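Flurthorpe open day, the bedroom set

I got to the June open day at Flurthorpe at 12 and made straight for the bedroom, where the sorting goes on. A glossy white figurine was out on the checked bedspread, next to a cream bowl with a white squeeze tube leaning out of it – all the little bits that never have a home!
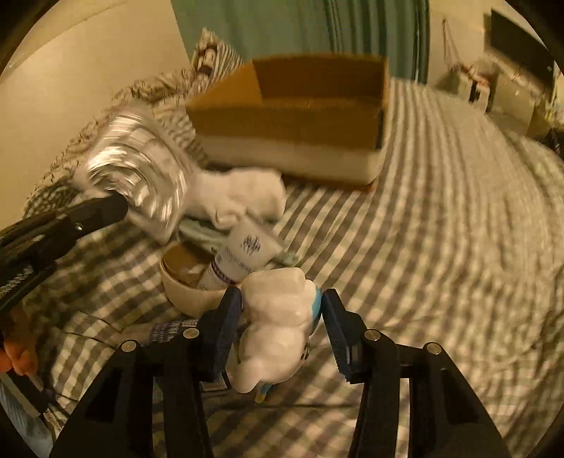 Words and pictures: Kamala Pinto

I loved how lived-in it felt (teal curtains, telly on the wall, a small silver fridge with bags piled on top). Paper tape was between the fingers of a black gripper, with an open cardboard tray below and behind it – I wanted to join in.
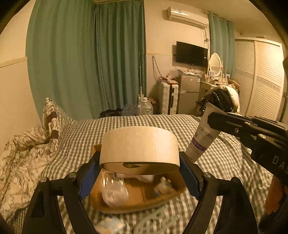

Tape and a squeeze tube in the grippers, and an open tray.

Comments

Panicker49: Need those curtains.

Aveo: Is it on again next June?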